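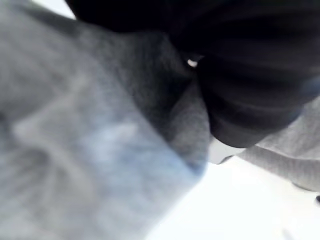 Posted by Plundton Bus Notes
February 12, 2020

A few people have asked how the new bus tickets work on the 140 between Plundton and Calloway, so I'm putting what I know in one thread. I use the route most mornings and have no connection with the company.

The 140 is now run by Vavel. The number has stayed the same and so have most of the stops. The old orange timetables are still up in some shelters and they are out of date. Go by the white ones.

A single is £2 whichever stop you get on at. Under the old system it depended on how far you went, so short trips inside Plundton have gone up and the full run to Calloway has come down. If you only go from the top of the hill to the chemist you are worse off.

Children under 16 pay 50p. They don't need a card for this yet, though a driver can ask for proof of age. My niece is tall and has been asked twice. A school planner with the date of birth in it was accepted both times.

The weekly ticket is £19. It covers the 140 only. It doesn't cover the hospital bus, even though that uses the same stand in Calloway and has the same logo on the side. I have seen people caught out by this, and they had to pay again.

The week runs from the first time you use it, so there's no need to wait and buy it at the start of a week. Mine started in the middle of one and ran out in the middle of the next.

You can still pay cash on the bus. Drivers give change but they don't carry much of it early on. I'd keep a few pound coins in a coat pocket. Notes are accepted "at the driver's discretion", according to the sign by the door, and in my experience it depends how late the bus is running.

Contactless works on every bus I've been on this month except one, where the reader was switched off and everyone was let on free as far as the market square.

Phone tickets are sold through an app called Grurnska. You buy the ticket at home and then press "activate" when you see the bus coming. Don't press it before that. A single lasts only a short while once it's active and if the bus is late you can lose it.

If that does happen, take a screenshot with the clock showing and send it in through the help page. I got my £2 back as credit. It took longer than it should have, and the first reply was clearly meant for somebody else.

The app needs signal to activate a ticket. There isn't any at the lower Plundton stop by the ford. Walk back up as far as the postbox, activate it there and walk down again. Or pay by card. 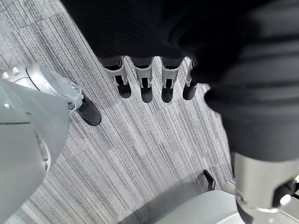

Can I use one weekly ticket for two people if we travel at different times?

The weekly ticket is for one named person. On the app it shows your name, and on the paper version you have to sign the back before you use it. For two people you need to buy two.

Timetable changes next. The first bus out of Plundton leaves a bit earlier than it did and now waits at the level crossing lay-by if it gets ahead of itself. It will not wait at the other stops, so be there in good time.

The lunchtime bus that used to go round by Lower Green has stopped going round by Lower Green. This is the change I've heard the most complaints about. The nearest stop is now the garden centre, and it's a walk along a road with no pavement for part of the way.

I wrote to Vavel about Lower Green. The answer was that the turning circle there is too tight for the longer buses. They said a smaller bus "remains under review". I've asked what that means and will add the reply here if I get one.

The last bus back from Calloway is unchanged. It still goes from stand C, and still goes from the far end of stand C, where the shelter isn't.

Passes for older and disabled passengers work as before. Put the pass on the reader and wait for the beep. You can't use it on the very first bus of the morning, same as it always was.

Dogs are free. The sign says one dog per passenger. Bikes can't go on unless they fold. Pushchairs can stay up if the wheelchair space is free, but have to be folded if someone needs it.

Lost property no longer goes to the Plundton garage. It is kept at the Calloway office, behind the ticket window, and you have to go in person. I left an umbrella on the bus in the first week of February and got it back by describing the handle. Bring something with your name on it if you've lost a phone or a bag.

Where to buy a paper weekly: the Calloway office, the newsagent opposite the library, and the post office counter in Plundton. The counter shuts for lunch. The garage shop used to sell them and doesn't now, though the sticker is still in the window.

On the new buses themselves, the seats are firmer and the heating is better. The bell is quiet and there are fewer buttons, so you need to look for one before your stop comes up. The next-stop screen has been one stop behind on most of my journeys. Don't rely on it after dark if you don't know the road.

There's a diversion in Calloway while the water main is being replaced on Bridge Street. Nothing stops outside the bank until that's finished. Use the temporary stop by the swimming pool. It is a plain yellow post and easy to miss from the other side of the road.

I'll add to this when the spring timetable is out. If you spot a mistake, reply with the stop and the time of the bus and I'll correct it.

Comments

millpond_jan
Thank you for this. I had no idea about the postbox trick and have been standing by the ford waving my phone about.

greenlane44
The bit about Lower Green is right. My mum has stopped going in for her shopping at lunchtime and gets the earlier one now, which means a long wait in Calloway before the bus home. Please post the reply if they send you one.

tapsandtiles
Does the newsagent take cards for the weekly? Last time I tried it was cash only.

Plundton Bus Notes
They took my card for it, but there was a handwritten note up about a minimum spend. The weekly is well over it.

oldstationroad
Temporary stop has been moved further along, it's past the pool entrance now, next to the bottle bank.

Contact | © 2020 Plundton Bus Notes | Back to top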